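Notebook, bench 2, Walgate workshop
March, started 9:40

Continuing with the Kaddale surface. In the last entry I wrote that the gray wood-grained board scratches too easily near the front, so this morning I wiped it with the soft cloth and a little soapy water, and looked at it with the lamp held low. Most of the marks went away with the cloth. They were only rubber and dust from the devices we slide on it. Two real scratches stay. Both follow the grain, so from a normal standing position I can not find them again, and I have put a small pencil cross on the drawing where they are.

Please do not use the blue pad on this board. It leaves a shiny place, and the shiny place is worse than the scratch.

Walls. The left wall was leaning a little to the inside at the top. I loosened the two lower brackets, pushed it straight with the square and tightened again. The back wall I did not touch. There was old tape glue on the right wall, at the height of my hand. Alcohol took it off after the third try. I would like that we stop to tape notes on the walls and write them in this book instead, also because the tape pulls a bit of the surface with it when it is old.

10:50. Sorting the devices. The box from Gatis was mixed again, good ones together with the ones for parts. I took all of them out, cleaned them and put them back in two trays:

Tray A, complete, case closed, no cracks: 8
Tray B, case open or corner broken, for parts only: 6

Written on masking tape on the short side of each tray. If you take one out of A and it falls, it goes to B, also if it looks fine. I opened one last month which looked fine and the clip inside was broken.

Cleaning of the cases: dry cloth first, then slightly damp cloth, never spray directly. The white plastic takes fingerprints quickly and the dark part at the end shows every dry drop, so this part I finish with a dry cotton swab. For the rounded corners I did not find a good method. The dirt sits in the seam there. A wooden toothpick works but it is slow, and a metal one is forbidden, I made a line in one case with it and this case is now in tray B.

I compared also the 3000 grit paper on one broken case, to see if small scratches can be polished out. With water and light pressure the scratches are gone, but the plain white middle becomes more glossy than the rest. For a part that nobody looks at it is acceptable. For tray A I would not do it.

11:30. Placement on the board. The drawing from Kandasamy says the device should lie lengthwise near the front, in the center, with the long side parallel to the front edge. I tried it also further to the back. It is less comfortable, the light from the window comes flat over the plastic and I had to bend forward to see the seam. Near the front is better and I leave the drawing as it is.
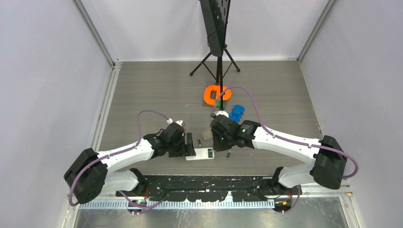 For orientation I propose that we keep the green and black section always to the right. In the older notes it is sometimes left and sometimes right, and when I compare two entries I must first turn one of them in my head. The grain of the board runs left to right too, so a device that lies crooked is seen at once against the streaks. I do not think we need a printed outline on the surface.

Still open:
Check the left wall again after lunch, if the brackets hold.
Order cotton swabs, the last bag is almost finished.
Ask Kaddale if they sell the same board with a harder top layer, and the price for one piece only.
Tray B needs a lid.

14:15. Left wall is still straight. The swabs are ordered. I found a lid for tray B but it is too long by the width of a finger, I will cut it tomorrow.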